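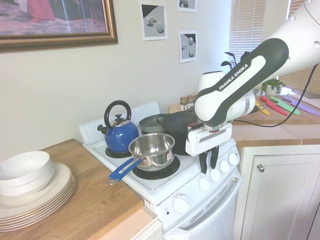 Blue kettle on the back left burner of the stove.

Progress report: Grilthorpe Small Loans and Debt Advice Project
To: Amna Baloch, Ekeva Fund
From: Philomena Kavanagh, project manager
Jun 7, 2019

Loans

We have made 29 loans since the last report. Most were for car repairs, rent deposits and replacing household appliances. Three borrowers are behind on payments. Two of them have agreed to a smaller monthly amount over a longer term, and we are still trying to reach the third. The average loan was $988, a little higher than in the previous period. Máté Lengyel thinks this comes from the car repairs, which tend to be the largest requests.

The interest rate has stayed the same. We looked at lowering it for repeat borrowers but decided to wait until we have a full year of repayment records.

Debt advice

Appointments are now offered on two evenings as well as during the day. The evening slots fill first. The wait for a first appointment is about 8 working days, and we would like to bring that down to 5. Iestyn Hopkin has finished his training and is seeing clients on his own.

The most common problem is still credit card debt held on several cards at once. Many clients have been paying only the minimum and did not know how much of each payment went to interest. We have rewritten the worksheet we use for this and shortened it to a single page.

Software

The move to the Zargate loan system took longer than planned. Payment dates did not carry over correctly from the old spreadsheet and had to be entered again by hand. Edgars Dambrauskienė checked every account against the bank statements. Automatic reminders are working, but the year-end statement is not set up yet.

Spending

Staff costs are on budget. Software costs are over because of the extra data entry. Printing and postage are under, and we ask your permission to move the unspent part of that line to software.

Next period

Set up year-end statements in Zargate.
Open a weekly advice desk at the Trevor branch library, if the lease is signed.
Review the late payment policy with the lending panel.
Send you the full repayment figures in September.

The bank reconciliation and the budget table are attached separately. Questions on either should go to Edgars.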